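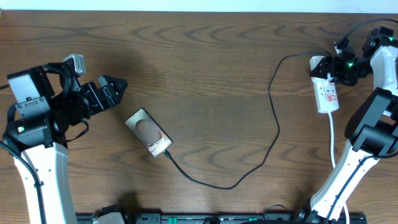

Week 4: Reading the grain

Right, timber again. Last week I rattled through how a tree grows and a few of you looked a bit glazed, so I'm going back over the part that matters for making furniture. Bring your notes from week 3 if you still have them.

Where the arches come from

A tree puts on a new layer every year, a sort of cone slipped over last year's cone. Saw a board straight through the side of the log, well away from the middle, and you slice those cones at a shallow angle. You get curved bands stacked up the board like church windows. The trade calls this cathedral grain, and the cut is plain sawn (or flat sawn, same thing).

Cut the log so the rings meet the face nearly square on and you get straight, quiet lines instead. That's quarter sawn. It wastes more of the log and costs more, and I still buy it for drawer sides!

Movement

Wood swells and shrinks across the grain as the air gets damper or drier. Along its length it hardly budges. A plain sawn board moves more across its width than a quarter sawn one, and it likes to cup as well, usually with the edges curling away from the heart side.

I learned this with the Olby table. I glued up the top in November in a cold shed, screwed it down tight to the frame, and took it to a very warm house in Grullcombe. It split along a joint with a bang, apparently during supper. Slotted screw holes or wooden buttons would have saved me a long drive and a lot of grovelling.

To do before next time

Find a tabletop at home and look at the end grain. Sketch the rings, then sketch the face, and see if the two agree. If the end shows no rings at all, or the face pattern repeats, you may be looking at veneer or a printed surface. Sketch it anyway.

Sample boards are in rack 20, please put them back the right way up. The handout on finishes (sheet 226) follows next week, once I've fixed the bit about oil.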